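Ticket: Bathroom cleaning trial, unit stops during bowl wipe
Product: Zerkutard washroom package (Drudmont base unit, two arms, padded gloves)
Site: Fumholm guest house, ground floor
Opened by: Estela Bustos
Handled by: Tianyou Shen, Iturra support
Opened: 2022-06-14
Status: Closed, with one item passed to product team 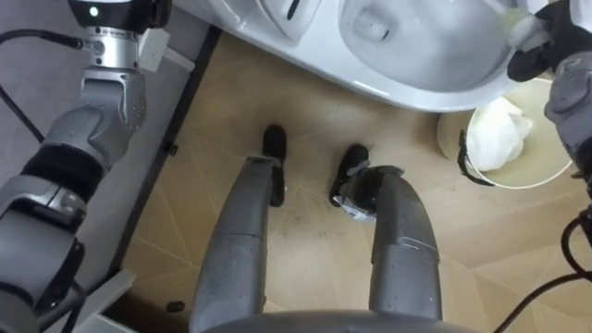 Fault as reported (Estela Bustos)

We have the washroom package on trial and it is mostly doing what the sales sheet says. The problem is the toilet. The robot walks in, takes up its place in front of the bowl, and starts wiping the inside edge with the cloth in its right hand. Part of the way along it stops, holds still with the cloth against the bowl, and the tablet shows "Contact hold - right". It stays like that until I press Resume. Sometimes it carries on to the end after that, and sometimes it stops again a bit further on.

It doesn't happen on the basin or the tiles. I have run the bowl job with the lid up and the room otherwise as our guests would leave it. The bin stays where it always is, next to the toilet. I have not changed any settings since your fitter left, apart from the language on the tablet.

What I need to know is whether this is a fault or a setting. If it is a fault I would like the trial period extended, as we can't judge the thing properly while somebody has to stand by the door with the tablet.

Reply 1 (Tianyou Shen)

Thank you, that is clear. "Contact hold" means the arm has felt more push-back than the job allows and has frozen on purpose. It is a safety stop and does no harm to the arm. The usual causes are the pressure setting, the stance (feet too close to the bowl or too far from it), a cloth that has bunched up in the fingers, or something touching the forearm.

Could you send me the following:
The pressure figure, under Jobs, Bowl, Advanced.
The software version, at the bottom of the About page.
The log from the last run that stopped. Press Export and attach the file.

Please also tell me which cloth you are using. The package ships with thin ones and thick ones, and the thick ones are meant for floors.

Reply 2 (Estela Bustos)

Pressure is 73. Version is 2. Log attached. I am using the thick cloths, as the thin ones ran out in the first week and the refill order hasn't come. The box does not say anywhere that the thick ones are for floors.

Reply 3 (Tianyou Shen)

The log helps. The push-back climbs slowly as the hand follows the curve of the rim, then goes over the limit. A knock against the bin or the wall would show as a sudden jump and I can't find one. So I think this is pressure and cloth together.

The pressure should be 50 for bowls. 73 is the figure we use for floor tiles, and my guess is that it was copied across when the jobs were set up. That would be our mistake at fitting. A thick cloth makes it worse by taking up the gap between the glove and the china.

Please try this, in this order:
1. Press Stop and let the robot step back from the toilet by itself. Don't pull the arm off the rim by hand.
2. Set the pressure to 50 and press Save. The number goes green when it has saved.
3. Fold the cloth once only, and put it in the right hand with the fold towards the palm.
4. Move the bin away from the right side for the test. I don't believe it is the cause, but I want it ruled out.
5. Check that the cable on the right side has slack and is not under a foot.
6. Run the bowl job from the start. Do not use Resume, because it keeps the old pressure figure until the job ends.

Reply 4 (Estela Bustos)

Done as listed. Pressure had gone back to 73 after I saved it the first time, so I did it again and it stayed. First run went all the way round without stopping. Second run the same. I then put the bin back and ran it a third time, and that was fine too.

Two remarks. The wipe is lighter now and it left a faint mark low down in the bowl, which I did by hand. And the job takes longer, roughly two minutes more than before, not counting the old stops. I can live with the time. The mark is more of a concern - we were told the package would replace the hand clean, not follow it.

Reply 5 (Tianyou Shen)

Good, and thank you for testing with the bin in place. We can leave it out of the matter.

On the mark: the bowl job covers the rim and the upper wall only. It does not reach down to the drain, and raising the pressure will not change that. The sales sheet says "full bowl", and I agree that is not right. I have passed it on to the product team with your comment. A deeper wipe is planned for October, but please don't base your decision on it until you have seen it work.

On the setting that went back: this is a known problem in version 2. If you leave the page before the number turns green, the old figure returns. Wait for the green and it will hold.

A refill pack of thin cloths is going out to you at no charge. I have also asked for your trial to be extended to make up for the days lost, and sales will confirm that by email.

Reply 6 (Estela Bustos)

Thin cloths arrived. No contact holds since the change. Still cleaning the lower part by hand. Extension confirmed. You can close this one, but please keep my note about the sales sheet open.

Closing note (Tianyou Shen)

Cause: bowl pressure set to the floor figure at fitting, with floor cloth in use. Fixed by setting and cloth change. No parts replaced. Sales sheet wording kept open with product team. Fitting checklist to have a line added for bowl pressure.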